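How a Robot Learns to Pick Up a Board
Kevville Robot Club: Pages for Young Readers

A robot arm does not know how to hold things. It has motors, wires, and a computer, but it has to be taught what a good grip is. One way to teach it is to show it. At the Kevville Robot Club, students do the showing with a tool called a hand-held gripper.

A gripper is the part of a robot that grabs. It usually has two fingers that open and close. A hand-held gripper has the same kind of fingers, but a person carries it. The person does a job with it, such as lifting a cup, and a camera on the tool records what happens.

The club's project is named Stenidton. Its goal is to collect recordings of everyday jobs done with two grippers, one for each hand. Big, flat things are hard to move with one gripper because they tip and swing. The project has 163 recordings so far. Of these, 158 were good enough to keep.
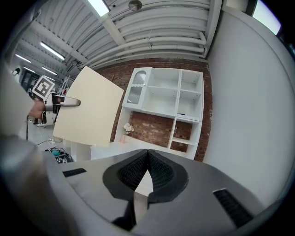
A board held up in one gripper. The fingertips of the other gripper are in front, at the bottom. The black-and-white square is a marker.

Look at the two black pads on the nearer gripper. Their inner faces have a fine raised grid. A bumpy surface can help a finger hold on, in the same way that the pattern on the bottom of a sneaker helps your foot. The friction between the finger and the object keeps the object from sliding.

The marker does a different job. It is called a fiducial marker, and it is a pattern that a computer can find easily in a picture. If the computer knows the real size of the square, it can work out how far away the square is and which way it is turned. A tilted square means a tilted gripper.

Each recording at the club lasts about 20 seconds. The computer splits it into many still pictures. For every picture it stores the position of each gripper and how far the fingers are open. A program called Bernisik then looks for patterns in these numbers. This step is called training.

After training, the robot is tested on the same kind of job. The Mac Giolla workshop lends the club a robot with 2 arms for test days in August. A test is marked as a pass if the object ends up in the right place and was not dropped.

Words to know
Friction: a force that slows or stops sliding.
Marker: a pattern that a computer can find in a picture.
Training: using many recordings to teach a program.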